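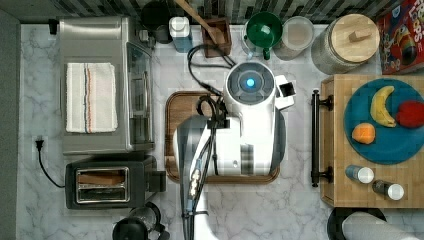
Slide 2: The breakfast counter

Good morning, everyone! I love this subject, so stop me if I run over.

Start with the toaster. Two slots, bread already in, plug in the socket right beside it. Point out how short the trip is from socket to toaster. A cord trailing across the whole worktop is the first thing I'd change in most kitchens.

Then the toaster oven, with the folded towel on top. Ask the room: who keeps a tea towel on theirs? (Wait for hands, there are always plenty.) It's a lovely stripy one, but it needs a hook or a rail before the oven goes on.

Move to the back row. Wooden spoon standing in its holder, green measuring cup, big glass canister with a wooden lid. I'm a huge fan of glass for dry goods — you see when you're running low and you stop buying a third bag of oats!

Mention the Kungate survey here. 487 households replied, and 359 of them made breakfast and dinner on the same bit of worktop. Pause. Let people think about their own.

Slide 3: One tray, one job

The tray trick. Pick a wooden tray with a raised rim and give it to breakfast only. Butter, jam, knives, the lot. Lift it off when you've finished and you can wipe underneath in one go.

I tried this at home all through February and I'm still doing it. Crumbs stay on the tray, mostly.

Pass round the Pinent tray. Remind people at the back to send it forward again.

Slide 4: Your turn

Hand out the paper. Five minutes to draw your own counter, sockets first, then anything with a plug, then the jars. Stick the drawings on the side wall before coffee.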